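Three minutes left and Graloretti still hadn't taken his coat off. That was the worry. When he was cross the coat came off, when he was lost it stayed on, zipped to the chin, hands deep in the pockets.

Nele Van Hecke saw it from the far touchline. Assistant for 13 games, never once asked for her opinion. 3,000 in the ground, most of them shouting at her full back.

"Bednarek's gone," she said. "Look at his legs."

Nothing. Rain down his collar.
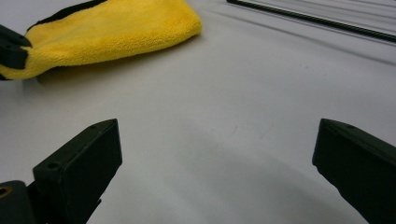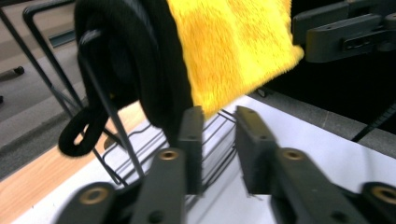
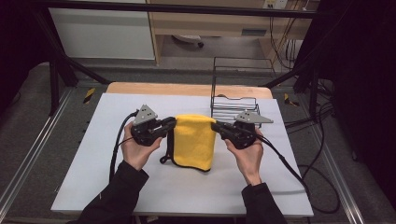
Two hands on the yellow towel in the last one, a gripper in each.

Droneo won another corner. Cleared, just. Tovutden away on Tuesday's legs - no, worse, on February legs, heavy pitch and a thin squad - and still nil nil. A point would keep them up. A point was plenty.

"Take him off then," said Graloretti.

She nearly missed it. "Who for?"

"You tell me."

So she told him. The kid. Seventeen, laces undone, shinpads still in his bag. He went white, then he ran the wrong way looking for teh fourth official. Somebody turned him round.

Board up. Bednarek walked off slow, got booed for it, shook her hand and not the gaffer's.

Another corner. Swung in, deep, and the kid was on the post where she'd pointed, knees together, eyes shut. It hit him on the ear and went over the bar.

Graloretti undid his zip.

"Again," he shouted. "Stay there, son. Again."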